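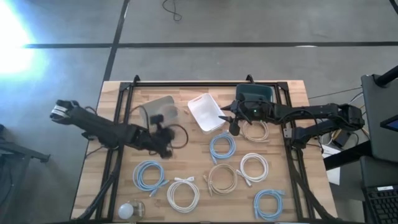
Item 3: network cables and bins on the butcher-block table.

Minutes, cable stock meeting, Abu Hammour store
July 9, 2018
Present: Lamduan Thongsuk (chair), Zulema Sepúlveda (minutes)

1. Minutes of the June meeting accepted with one correction: the Kerach delivery is 211 patch cables, not 2,000.

2. Kerach delivery. Checked in and shelved. Invoice passed to Brovura for payment.

3. Sorting. Network cables are to be coiled before they go into a bin. Three bins stay in use, the translucent gray one included. Power leads are kept apart from network cables — mixed bins go back to the table. Light bulbs and glass jars do not belong with cable stock and move to the general shelf.

4. Labels. ZS has 55 left. LT to order more from Tudari, same size as before.

5. Short cables. Disposal deferred. ZS to list lengths under 2 feet.

Actions: LT — labels, item 4. ZS — list, item 5; bin sheet to be reprinted.

Next meeting to be set by LT.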